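Speaker notes: buying arms for the assembly line, what the quote leaves out
Slot: after lunch, 30 min including questions. Don't run over.

Opening
Ask for hands: who has had a robot quote on their desk this year? Keep them up if the final bill matched it. Pause.

Say where I stand. I look after the equipment budget at Vadlow. I'm not against robots. I am against signing for them on the strength of a sales video.

The quote
Filora priced us for 2 arms on one bench. Read out what was in it: arms, grippers, controller, delivery. Then what wasn't: guarding, fixtures, spare gripper fingers, training, and somebody's wages while the thing is being taught.
Warrier came in cheaper and left out even more. Don't linger, the room will get the idea.

Payback
The supplier's sum assumed 239 working days at full speed. Our people don't manage that and they don't need a software update. Ask what happens to the payback if it runs half the time. Ours went from "obvious" to "maybe".

The job itself
Stands for Polero. White plastic base, poles that go into sockets at the corners. Easy to say. Leave the picture up and let them look before talking.

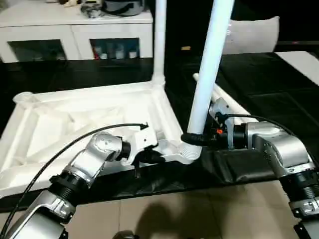

Filora's reply, when I asked for a cycle time on this job, was that it would depend on the parts and they would rather not put a figure in writing. Fair enough, but then it shouldn't be in the payback sum either.

Points to make while it's up:
Large part, long poles, both arms tied up on one joint. Budget for the space.
Ask for 100 units in a row on your own parts, with your own staff watching. Get that into the order before the deposit.
Keep a line for fixtures. We had none in the first draft and finance noticed before I did.

If asked whether we're buying: not decided. Trial first, money set aside until June, and it goes back in the pot if the trial is poor.

Questions. Water is on the left.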